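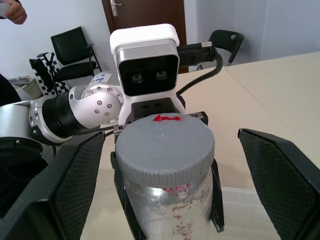

Can a robot do kitchen chores at home yet?

A few of them, slowly, in a kitchen that has been arranged to suit it, and with a person close enough to step in. Wiping a clear counter and moving dishes from one known spot to another are within reach. Cooking a meal from a messy fridge is not, and neither is most of what people mean when they say "cleaning up."

Raimonds Mockus wrote:

> Hello all. I have been reading the list since January and I want to
> ask something that may sound rude. I run the packing room at Lapiņa.
> We do pickles, beets, horseradish, that kind of thing, and we get
> returned jars that have to be opened, emptied and sorted before they
> go to the washer. It is a job everybody hates. We get 700 jars in
> a bad week.
>
> Every video I see has a robot folding a towel or putting a cup in a
> sink, and then someone says shops will be next. But when I ask
> whether the thing can open a jar I get a lot of throat clearing.
> My mother can open a jar. She is not strong and she does not look
> at it while she does it.
>
> So, two questions. One, is jar opening hard or is it only that
> people have not bothered? Two, if I wanted to try something in
> my own shop, what should I do first so that I don't waste a
> year? We have a decent electrician and a corner by the window with
> good power. I have no programmer.
>
> Also my wife wants to know if the same machine would empty the
> dishwasher at home. I told her I would ask.
>
> Raimonds

Raimonds, not rude at all, and you picked my favorite chore! I've been wanting an excuse to write about lids on Brollular for ages, so get a coffee.

On your first question: plenty of people have bothered, and it's hard for reasons I find really lovely once you start to look. You need two hands, or one hand and something that holds the jar for you. One side has to grip the body hard enough that it won't spin, and the other has to grip the lid hard enough to turn it, and both of those grips are pushing on round things that would much prefer to slide. With two-finger grippers you get two strips of contact on each, where your mother gets her whole palm plus four fingers plus a thumb. She is also feeling the lid let go. That little give just as the seal breaks tells her to ease off, and she does it before she has had time to think about it.

If you look at the picture at the top you'll see the kind of lid I mean, the gray screw-on sort with fine ridges around the rim. Ridges help a lot. One gripper has the jar by its sides with two narrow fingers, and the other is open wide around it, with textured pads on the inner faces. So the closing, the twisting and the letting go all still have to be gotten right, and then you have a loose lid in one hand and an open jar in the other and both have to be put somewhere.

Then there is the part people forget, which is that a gripper wrist can only turn so far. You and I twist, let go, bring the hand back, twist again, and we've done it so often we don't notice. For the machine every one of those re-grips is a fresh chance to land a little crooked, and a crooked grip on a round lid tips it, and a tipped lid jams in the thread. Some arms can turn the last joint a long way around, which cuts the number of re-grips, and if you ever go shopping I'd ask about that before I asked about lifting strength.

Last spring I got to spend a good stretch with a two-arm bench setup at Akano, where I do test work, and lids were my whole job. My best run was 119 tries on one type of jar, all the same size, all clean, all closed by me with the same medium twist. It opened most of them and I was walking on air. Then Gediminas Kazlauskienė came by with a bag of jars from her own pantry, and we were right back at the beginning. Honey on the threads did for one. One had a paper label that came off in the gripper and then stuck to everything else we tried for the rest of the morning. A wide flat one was simply too big for the fingers to get around. I learned more from that bag than from the whole tidy run before it, and I've kept doing it ever since: bring in somebody else's jars.

So for your packing room, the good news is that you have something most kitchens don't. Your jars are your own! You know the sizes, you know the lids, and you know which way up they come. That takes out a huge slice of the trouble. What you don't control is what has happened to a jar since it left you, so dried brine, sugar, dents, a lid somebody closed with a wrench.

Here's what I would do, in your shoes, with an electrician and a corner by the window.

Start with no robot. Take one crate of returns and open every jar by hand, and sort them as you go into easy, stiff, and needed a trick. Write down what the trick was (hot water, a tap on the edge, a rubber mat, bad language). If the easy pile is big, you have a project. If most of them needed a trick, you have a different project, and it's probably a soak tank.

Next, hold the jar with something dumb. You don't need a second arm for that if the jars are all one size. A clamp with rubber faces bolted to the table will hold steadier than any gripper I've used, and your electrician can put it on a foot switch in an afternoon. Aigars Kalniņš at Gornovov built one for his paint tins and his people liked it so much on its own that he put off buying the arm. They just twist the lids by hand with the clamp holding, and their wrists don't hurt at night. I mention it because you might stop there too and be perfectly happy.

After that, look at a plain capping and decapping head. These have been around forever in bottling. They aren't clever, they spin one size of lid off over and over, and for your main jar they will beat anything with fingers on speed. I love the two-arm machines dearly and I would still send you to the spinning head first for that pile.

Where arms with fingers get interesting is the leftovers: the mixed sizes, the jar lying on its side, the one with the lid already half off. A person has to handle those now and a fixed machine never will. This is the bit that has moved so much since I started. The newer way of working is that a person steers the arms through the job many times, and a program learns from those recordings, with cameras on the arms so it sees the lid from close up. I've watched one go for a lid, miss, back off and come at it again from a better angle, and no one had written a rule telling it to. I yelled out loud. It then dropped the lid on the floor, but still.

How much steering does it take? For my single jar type I did 300 recordings and wished I'd done more of them badly, if that makes sense. I was too neat. I put the jar in the same spot each time, in the same light, and what I got was a machine that was very good at that spot in that light. If you get as far as recording, let different people put the jars down and don't let any of them be careful. Wipe the lids on some and leave them greasy on others. Let the afternoon sun come in through that window of yours, too, and don't pull the blind until you've seen what the glare does.

A few odds and ends from my notes that may save you some swearing:

Check the finger pads every day. Textured pads fill up with sugar and label glue and you'll spend a morning blaming the software.

Loop the camera cables so they have slack at the far end of the twist. I pulled a connector out twice before I learned.

Time it with the failures in. My nicest run averaged 47 seconds a jar from pickup to lid in the bin, and that was leaving out the ones where I had to reach over and help. With those counted it was a good deal worse. You have people who can do a jar in the time it takes me to type this line.

Glass near people needs thinking about before you switch anything on. Set the squeeze low and creep upward, wear the glasses, and put a tray with a lip under the whole business.

As for your wife's question, the same arms could be taught to take plates out of a dishwasher, in your kitchen, with your plates. I've seen it done and it's a joy to watch. It took longer than breakfast, though, and the wet glasses were done by a person, and the cutlery basket was a disaster from start to finish. Pulling out the lower rack went better than I'd have guessed. If she wants one this year tell her I'm sorry. I do think she'll see a useful one, and I'd be thrilled to be in line behind her.

Merike Vasiliauskas asked last month whether anyone had tried a soft band around the lid in place of fingers. I have a half-made one on my desk out of bicycle inner tube and it grips beautifully and won't let go, so at present it can open a jar and then needs a person to get the lid back. Merike, if yours lets go, please post how!

Raimonds, if you do the crate test, send the three piles to the list, and say what was in the jars. I'd especially like to hear about the horseradish.

Yesenia Valderrama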